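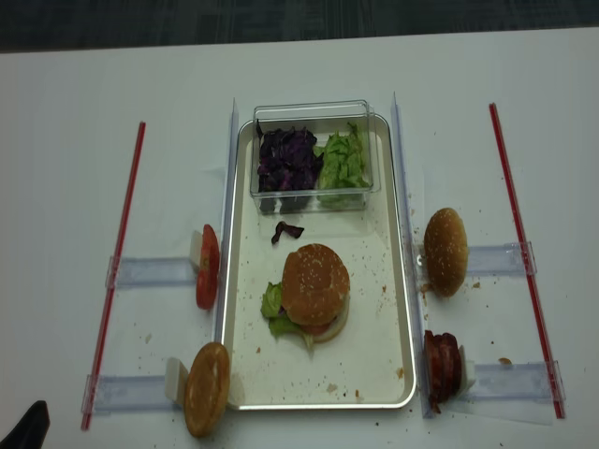
The sandwich task has now passed 100 recorded examples, and we expect to use most of them in the first training run in November. Each example is one full build, from bottom bun to top bun, done at the white table in the Clendcombe room. The parts that go on as single pieces stand on edge at the ends of the clear rails, with the tomato slice on the left and the seeded top bun across from it on the right. Cabbage and lettuce share one clear container at the far end of the tray. Standing the pieces up gives the arm two flat faces to close on, and it has cut down on dropped tomato more than any change we made to the control settings.

The count as of this issue is 106 usable builds out of 157 recorded. Most of the ones we set aside were lost for dull reasons. In the first batch the clocks on two of the cameras drifted apart, and by the time Wilmer Puma caught it we had a whole afternoon of recordings that could not be lined up. He tried to repair them with the arm's own log and got a few back. The rest are marked as bad and kept in the archive, in case someone wants them for work that only needs one view.

The remaining losses came from the builds themselves. Shredded cabbage is the hardest part. It tangles, it sticks, and the amount picked up varies a lot from one grab to the next. We first told operators to put back anything over a small pinch, and the early model learned to hover over the container and hesitate. The rule now is that whatever comes up in the first grab goes on the burger, unless it is nothing at all, in which case the operator tries once more. Strips that fall on the tray stay there until the build is over.

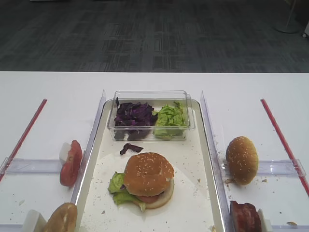
Why not record only clean builds, with a fresh table each time?

Because the model will be asked to work on a table that has already been used. Our first 30 examples were all recorded right after a wipe-down, and the model trained on them did noticeably worse by the third or fourth burger of a session. We now clean between sessions and leave the table alone during them. Food that touches the table is thrown out at the end either way.

A few changes to the routine, for anyone signed up to operate:

- Move each standing piece a little between builds, and turn it a little too. If the bun is always in exactly the same spot, the model learns the spot.
- Cut tomato thick. Thin slices fold when they are gripped.
- Replace buns when the crust starts to split. A split bun behaves differently in the grip and we have not labeled for it.
- If you make a mistake and can fix it within the same build, fix it and keep recording. Those examples are useful. Add the word "recovery" to the notes field.

Labeling is going more slowly than recording. Every build is split into steps, one for each ingredient, and each step needs a start time and an end time. Ibrahim, our labeling tool, now guesses the start times from the grip signal and gets most of them right for buns and tomato. It is poor on lettuce, where the grip closes only part way, so please check those by hand.

The recordings are on the Tultlow drive under Humomska, sorted by session. Wilmer has the operator schedule, and the early morning slots are still open.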